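Two Controllers, One Pair of Hands: Notes from the Stirotham Bench

22 March 2026

Stirotham has spent the winter running a pair of five-fingered hands under two different controllers. The hands are Bélanger units, mounted on a two-arm humanoid torso at a plain white table. The controllers are the Griltunura, which closes each finger on motor current and position, and the Grikavex, which runs a tendon tension loop and treats position as a secondary limit. I spoke with the engineer in charge of the comparison. The conversation was in two parts and has been put in order here.

The first question was why the controllers were being compared at all, when most of the published attention goes to the hands.

"The hand was already chosen," the engineer said. "We had the mounts, the spare pads and the cable sets. Replacing the hand would have cost us a season. Replacing the controller takes an afternoon if the connector is right, and a week if it isn't. Ours took a week."

The connector in question is the one at the wrist. The Griltunura takes power and data on a single plug. The Grikavex wants them separated, and the strain relief on the existing cable did not leave room for a second exit. The arms now carry a loop of slack outside the forearm, long enough for the wrist to turn fully in either direction.

"It's ugly and it can snag. We route it on the inner side of the right arm and keep it away from the plate. I would like it inside the housing, but then every swap means opening the forearm."

The object set

The set has 5 objects: a dinner plate with a rim, a plush toy, a cardboard sleeve, a steel cup and a folded cloth. I asked about the plush toy, which is lavender and has more loose pile than anything else on the list.

"Soft objects separate the two controllers. Rigid ones mostly don't. If you close on a cup, current rises sharply at contact and either loop will catch it. With the plush there's no edge in the signal. The fingers go into the pile, the current creeps up, and the Griltunura keeps asking itself whether it has arrived."

In practice the Griltunura handles this with a timeout. If the threshold has not been crossed when the timer ends, it reports a grasp at whatever position the fingers have reached. The engineer considers that report unreliable and has written a second check that lifts the object slightly and compares the arm's load before and after. The plush weighs 145 grams, close to the smallest load the arm can detect in a slow lift.

"A lighter toy and the check would be useless. I would be reading joint friction."

The plate is a different problem. It sits low, and the rim offers very little for a fingertip to get under. The procedure calls for one hand to steady the far edge and the other to tilt the near one. Both controllers can do it. The Grikavex is slower on the approach and gentler on the table.

During plush trials the plate stays where it is, between the hands, so that each run starts from the same layout. The arm that isn't grasping waits with its hand open.
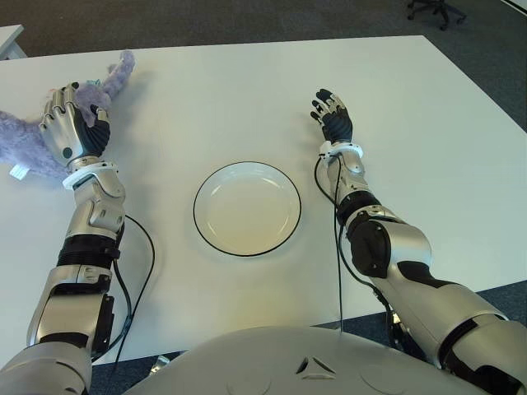
What the log says

The log covers 1204 grasp attempts, split evenly between the controllers, with the object order shuffled in each block. Of these, 205 were marked as failed. A failure is any attempt in which the object leaves the hand before the hold time ends, or in which the controller reports a grasp and the load check disagrees.

I asked how the failures were divided.

"More of them on the Griltunura side, and nearly all of that difference comes from the plush and the cloth. If you delete those two, I couldn't tell you which controller was running. I've tried it with the labels covered."

The engineer was less willing to call this a win for the Grikavex. Its tension loop needs to be zeroed at the start of each session, with the fingers fully open and nothing touching the pads. If the zero is taken while a finger is slightly bent, the error carries through the whole session, and it shows up only as a grip that is a little too firm. Two blocks were thrown out for this in the first month and rerun.

"The Griltunura has nothing like that. You switch it on and it behaves the same way it did yesterday. For a site with no one trained on it, that counts for a lot."

Fingertip pads were replaced at the midpoint of the log, all at once on both hands. The engineer had meant to replace them one by one as they wore, and gave that up when it became clear that pad age would get mixed in with everything else.

The wrist camera

Both controllers accept a trigger from a small camera at the wrist. Its job is to start the close when the object fills a set part of the view. I asked whether it had been part of the comparison from the start.

"No. It was bolted on for another job and we left it there. Then we noticed the trigger time moving with hand orientation. Palm down over the table, it's fine. Turn the wrist over and the camera is looking past the fingers at the ceiling, and the ceiling is black with bright panels in it. The exposure doesn't know what to do."

The panels come out white, and reflections run along the finger segments. Auto exposure then takes several frames to settle when the wrist comes back down, and the trigger arrives late. Fixed exposure solves that and makes the image too dark in the shadow under the palm, where the object is.

The current setting is fixed exposure for any move that passes through an upturned wrist and auto for the rest. The switch is made by the arm's motion script. Neither hand controller is aware of it, and the engineer would like to keep it that way, at least until the May block. 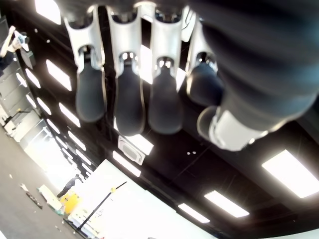
On the camera, another member of the bench team took a harder line, arguing that the trigger should have been switched off for the whole comparison. A late trigger costs the Griltunura more than the Grikavex, the objection runs, as the Griltunura starts its timeout at the trigger and the Grikavex starts its own at first tension. Some share of the plush failures would then belong to the camera.

The engineer did not dispute the mechanism. "It's a fair point about the timer. I checked the palm-down attempts separately, where the exposure is stable, and the gap between the controllers is still there. It's smaller. I can't say how much of the rest is the camera without rerunning it."

The rerun

The May block will use the same object set and the same arms, with the trigger disabled and the close started from a fixed height above the table. The Griltunura timeout will be lengthened for soft objects. The Grikavex will be zeroed twice per session, with the second value logged and not applied, to see how far it drifts.

I asked which controller would be on the arms if a customer came in tomorrow.

"Griltunura, with the plush taken off the table. If they insist on soft goods, Grikavex, and I would want to do the zeroing myself."

The cable loop stays for now. A forearm cover with a second exit has been drawn up and is waiting on a quote from the machine shop.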